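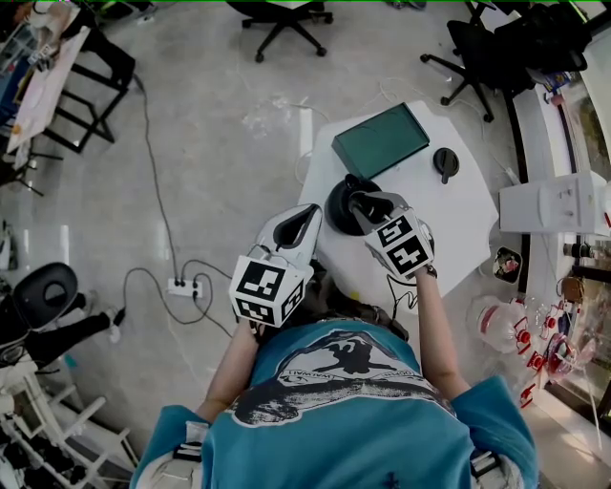
Table (furniture)

A table is a piece of furniture with a raised flat top, used for eating, working, playing games and putting down things that will be dealt with later. The last of these is the oldest known use and remains the most common.

Etymology

The word comes from the Latin tabula, a board or plank. Old English had already borrowed it once, as tabule, and English took it again from French after the Norman Conquest. "Board" survives in "bed and board" and in the boardroom, where the board in question may be seated round a table or may itself be the table, depending on the quality of the meeting.

Shape

Most tables are rectangular, a shape that fits against walls and gives somebody a head to sit at. Round tables remove the head and are therefore thought to be fair, although every round table has one seat facing the door and people of rank tend to find it.

Hexagonal tables are favoured by schools and libraries, where they can be pushed together like honeycomb. In practice they are pushed together once, by the supplier. The Clollville reading room bought 15 of them in July and arranged them in what its handbook calls "a flowing cluster". Readers have since pulled them apart, and the handbook has been left as it was.

Legs and wobble

Four legs are usual. Three would stand steady on any reasonable floor, but a three-legged table tips when leaned on at the wrong point of the rim, and diners lean. The four-legged table wobbles instead. The standard cure is a folded beer mat. Thịnh Doãn's short study The Level Surface gives 30 pages to the wobble and recommends turning the table slowly on the spot until it settles, a method he admits is unpopular in restaurants.

Folding and extending tables

The gateleg table has hinged flaps held up by swinging legs, one of which will be exactly where a guest's knee wishes to go. Extending tables hide a spare leaf inside or, more often, in a cupboard in another room. The Brikeston pattern, once sold widely by the Pamavby works, had a leaf of a slightly different colour from the rest, described in the catalogue as "contrast".

Manners

Elbows are traditionally kept off the table during meals. Explanations for the rule vary and most were supplied long after it. It is relaxed between courses, and abandoned over cheese.

See also

Desk
Sideboard
Trestle
Stool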